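Filed under: Robotics / Equipment Planning

4.2 Equipment budget

The Hulme cell was costed as a station with 2 arms. Bins and bottles were charged to consumables, and Haltico quoted gripper fingers separately, with a minimum order of 50.
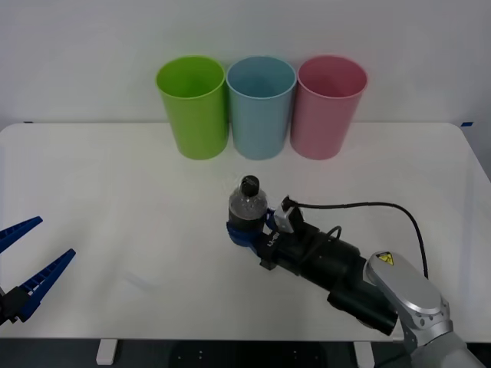

Figure 3. Bottle grasp by the right arm; three bins at the far edge of the table.

Spare fingers were budgeted per 300 operating hours. Udura's bid covered 74 percent of the parts list, and the remaining items were assigned to Brollano under a separate order.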